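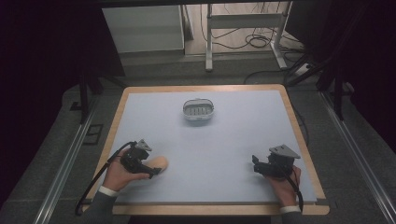

A square table with a pale top and a light wooden border.

Home > Guides > Furniture care > Tables

How to clean and re-oil the wooden edge of a table

Last updated: Aug 11, 2025
Reading time: 7 minutes

By Roald Backlund

Tables with a painted or coated top often have a bare wood border, and the border goes grey and rough long before the top wears out. Doing all four sides takes an afternoon, plus drying overnight. I do mine every June.

What you need

Low-tack masking tape
Washing-up liquid and two cotton cloths
Fine sandpaper, 180 and 240 grit
Hard wax oil - I use Kudham clear, but any clear one for indoor wood will do

1. Clear the table and wipe the border with warm water and a drop of washing-up liquid. Wring the cloth out well. Go over it again with plain water and leave it to dry for two hours.

2. Tape the top right up to the join. Press the tape down with a fingernail, especially at the corners.

3. Sand along the grain with the 180, then the 240. At each corner the grain changes direction, so stop at the joint and start again on the next side. Don't round off the outer edge.

4. Vacuum up the dust and wipe with a dry cloth.

5. Put on a thin coat of oil with a clean cloth. Wait ten minutes, then wipe off whatever hasn't soaked in. Patches left wet will stay sticky.

6. Peel the tape off while the oil is fresh, pulling it back slowly on itself. Leave the table overnight before you use it.

Very dry wood may want a second coat the next day. Tape up again first and skip the sanding.

Oily cloths can catch fire if they are left in a heap. Lay them flat outdoors until they are stiff, then put them in the bin.

Previous | Next | All guides | Contact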